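Pudlow handheld gripper study: progress report to Berge, 19th October
Prepared by Margit Wallin
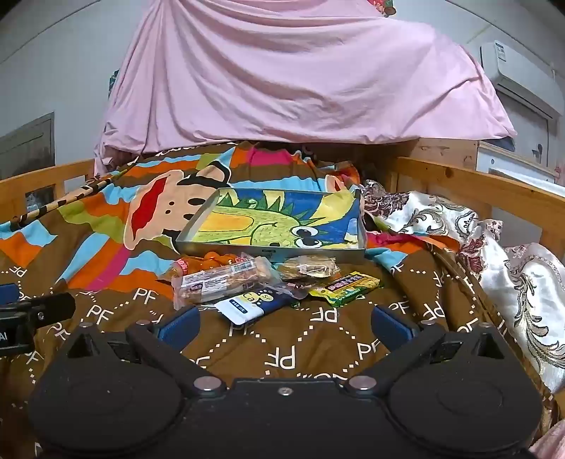

Packaged snacks and a shallow tray on a patterned blanket, seen from the gripper, pads open.

We now hold 2,183 demonstrations recorded in homes. The plan called for 2,000, so on volume we are fine. I am less sure the volume is buying us much.

Khang Khúc trained the policy twice, once on everything and once on 393 recordings picked for variety of rooms. On the snack sorting task the two scored nearly the same. Gitau Massawe thinks the test is too easy. He may be right, but it is the test we all agreed to in July, and I don't want to swap it out after seeing a result we dislike.

Clear wrappers on busy fabric are still the weak spot. Tuva Björklund reviewed 165 failed grasps and blames most of them on poor depth estimates. I would like a second reader before we repeat that claim outside the project.

Next period we will hold collection at its present level and rerun both policies in rooms neither has seen. No change to the budget is requested.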